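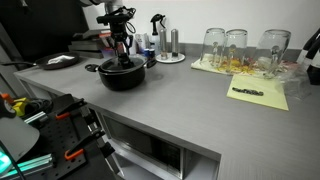

Hello again, everybody! I've been meaning to write about soup for ages, and since it's been gray and miserable outside my window for most of the month I figured this was the time. I am a soup person. I will eat it for breakfast if there's some left in the fridge (there usually is), and I've been making more or less the same bean soup since 2010, when I moved into my first apartment and had one pot and one good knife to my name.

The recipe came from Grethe Fogh, who lived across the hall and could smell it when I was burning onions. She told me to turn the heat down and go read something. Best cooking advice I ever got! I still put the onions on low with a big spoonful of butter and leave them for about 40 minutes, until they're the color of caramel and the whole place smells wonderful.

After that it's easy. Beans that soaked overnight, a couple of carrots, a bay leaf, the hard end of a piece of Parmesan if you've been saving them in the freezer like I keep telling you to. Water to cover, lid on, and leave it alone for 2 hours. I don't salt until the beans are soft. Iñaki Bravo wrote in after the last newsletter to say that's an old wives' tale and he salts at the start, and he may well be right, but I'm stubborn and my soup is good.

It feeds 6, or me for most of a week. I freeze it flat in bags so it thaws fast, and I write the date on every one, having once defrosted what I thought was soup and turned out to be applesauce. With sausages. We ate it anyway.

Thanks to everyone who sent bread recipes, by the way! Dilani Amarasinghe's seeded loaf is the one I've made most (I bake it at 400 and tent it with foil near the end, my oven runs hot on the left side). I'll type it up properly for next time, as long as she doesn't mind. I also have a whole stack of notes on dumplings from Haiyan Han that I haven't even started on.

If you have a soup you make every winter, please send it to me. I'm especially short on ones with lentils, and I could use something with cabbage, seeing as I bought two enormous ones yesterday and they're taking up the whole bottom shelf.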